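4. Setting up the wrist camera

This section covers mounting, connecting and checking the wrist camera on the Tessier arm used by the Nundthorpe Robotics Club. Finish section 3 (homing the joints) before you start. Two students should work together, one at the arm and one at the laptop.

You will need:
The wrist camera and its bracket
The short USB cable from the Flunitz kit box
A 2 mm hex key
A lens cloth
The club laptop with the Worimis viewer installed

4.1 Mounting the camera

1. Switch off the arm at the power strip and wait for the light on the base to go out.
2. Slide the bracket over the wrist plate with the open side facing the gripper.
3. Start both screws by hand, then tighten them with the hex key. Stop when the bracket no longer moves. The holes are printed plastic and strip easily.
4. Push the camera into the bracket until it clicks.
5. Run the cable along the forearm through the clips. Leave a loop at the wrist big enough to put two fingers through.

CAUTION: Do not turn the wrist by hand with the cable plugged in. A tight cable can pull the connector off the camera board.

4.2 Connecting

1. Plug the cable into the camera first, then into the laptop.
2. Open the Worimis viewer and choose Sources, then Wrist.
3. Set the frame width to 1000 and leave the other settings alone.
4. Switch the arm back on. Keep hands outside the taped line on the table from this point.
5. Click Preview. A live picture should come up in the viewer window.

Note: If the viewer asks for a port number, enter 1392. The laptop usually remembers it from the last session.

4.3 Checking the view

The camera has a fixed lens. Anything closer to it than 200 mm goes soft, and a plain surface at short range can look like a fault when the camera is working normally. Compare your preview with the one below before you change any settings.
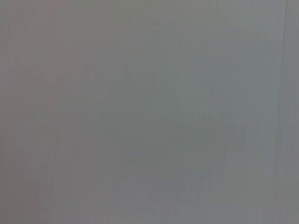
Figure 4. Wrist view of a plain gray surface at very close range.

A view like Figure 4 has no corner or object in it to judge distance by. The color is uneven, warmer on the left and cooler toward the right, and most of the surface is blurred. The thin dark line near the right edge is the only part with any sharpness. With a view like this on your screen, do the following:

1. Press Hold on the pendant so that the arm cannot move.
2. Look at the arm itself and find out what the camera is pointing at. Do not work this out from the screen.
3. Jog the wrist away from the surface in small steps, using the slow speed setting. The student at the laptop calls out when the picture changes.
4. Stop when the camera is 200 mm from the surface. Check with a ruler, with the arm on Hold.
5. Place the printed test card in view and confirm that the large letters can be read.

If the picture does not change at all while the wrist moves, the preview has frozen. Close the viewer, unplug the cable from the laptop, plug it back in and repeat 4.2 from step 2.

If the picture changes but the card stays blurred at the correct distance, switch off the arm and wipe the lens with the cloth. Do not use paper towels or glass cleaner.

CAUTION: Never start a pick routine from a view with nothing in it but a plain surface. The routine looks for color patches, and uneven shading can be taken for a target — the arm will then try to reach it.

4.4 Saving the start position

1. Move the arm so that the whole work mat is in the preview.
2. Press Hold.
3. In the viewer, choose Positions, then Save as Start.
4. Type your team name and click OK. Use letters only; the pendant cannot show spaces or dashes.
5. Release Hold, jog the arm a short way off, then choose Go to Start. The arm should return and the mat should fill the preview as before.

Note: Start positions are stored on the laptop, and are lost if the bracket is taken off and refitted. Save a new one each time the camera has been removed, even if the old one looks close enough.

4.5 Before you leave the table

Close the viewer before unplugging the camera. Park the arm, switch off at the power strip and put the lens cap on. The hex key goes back in the Flunitz box, in the slot next to the spare screws. Write any camera problem in the bench log with your team name and the step you had reached.

Go on to section 5, Gripper calibration.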